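Search Search this site Go

The Sauce at the Back

28 June 2018
By the Food Desk

Every kitchen has a condiment older than the marriage it belongs to. Mine is a jar of mint jelly, bought for a lamb dinner that was called off because of snow one January. It has moved apartments with me twice. I have never opened it, and I have never once considered leaving it behind.

I bring this up because the town of Ralby recently held a pantry amnesty. For 2 days, residents could carry their unloved bottles and jars to the old Leclerc dry goods store and hand them over, no names taken. The organizers expected a light turnout. By lunch on the first day the line went past the bakery, and people were holding tote bags to their chests the way you hold a cat at the vet.

They took in more than 200 items. Seventeen were fish sauce. Sixteen were some form of chutney, most of them gifts, a few with the ribbon still on. One man brought a can of water chestnuts and then asked if he could have it back.

What struck me, standing there with my notebook, was how sure everyone was that they would have used the stuff eventually. A condiment is a small bet on the person you plan to be. You buy tamarind paste on a Sunday, full of purpose, and by Wednesday you are eating toast over the sink. The paste can wait. It is very good at waiting.

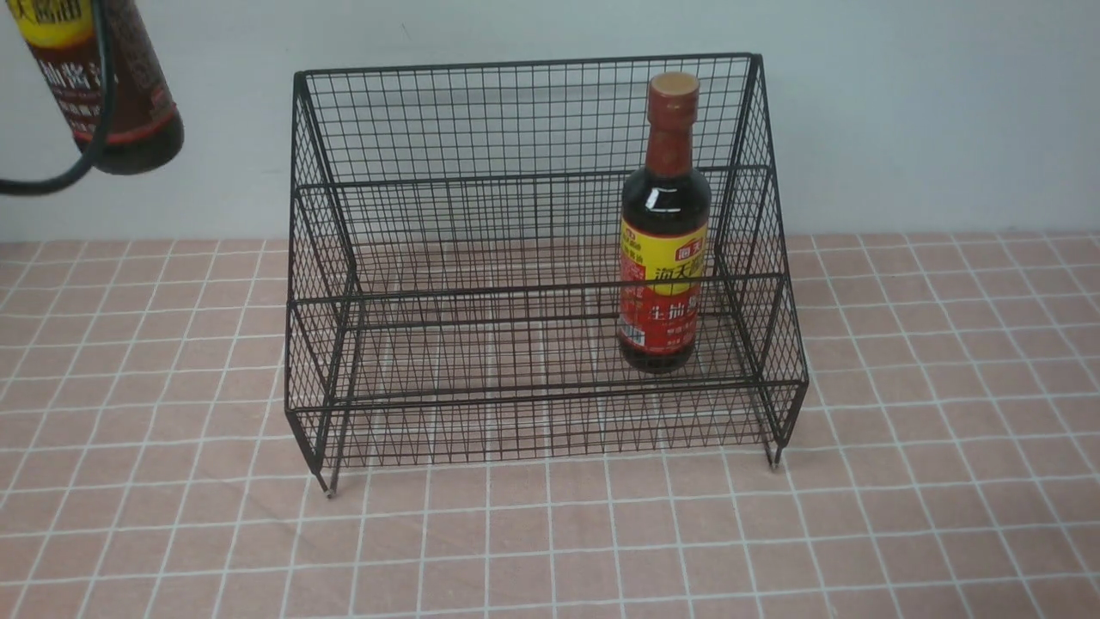
The trade understands this perfectly. Briltden, a regional maker of relishes and pickles, sells its piccalilli in a jar big enough to wash a baby in, and I asked the company whether anyone had ever finished one. I got a cheerful note saying that customers "enjoy having it in the house." I have read that sentence many times now and I think it may be the most truthful thing a food company has ever put in writing.

Then there is the date on the lid. Half the people in line treated it as law and the other half as a rumor. The truth is duller and depends on the jar. Salty and vinegary things tend to hold up a good long while, and what goes first is usually the flavor. Mayonnaise deserves more respect. If a thing has grown a coat, you don't need a date.

I did try to reform. For a month I cooked only from what I had, which is how I came to put Riketetti on everything. Riketetti is a brown pepper sauce that somebody brought to a party at my place and left, possibly on purpose. It tastes like a campfire that went to college. On eggs it is fine. On rice it is better than fine, and on vanilla ice cream it is a thing I did once, alone.

By the end I had cleared a whole shelf and felt wonderful for most of an afternoon. Then I went out for milk and came home with a jar of black garlic, because it was on sale and I plan to be the kind of person who uses it.

The mint jelly is still here. We're thinking of doing lamb this winter, if the roads are clear.

Contact us | Copyright 2018, all rights reserved | Back to top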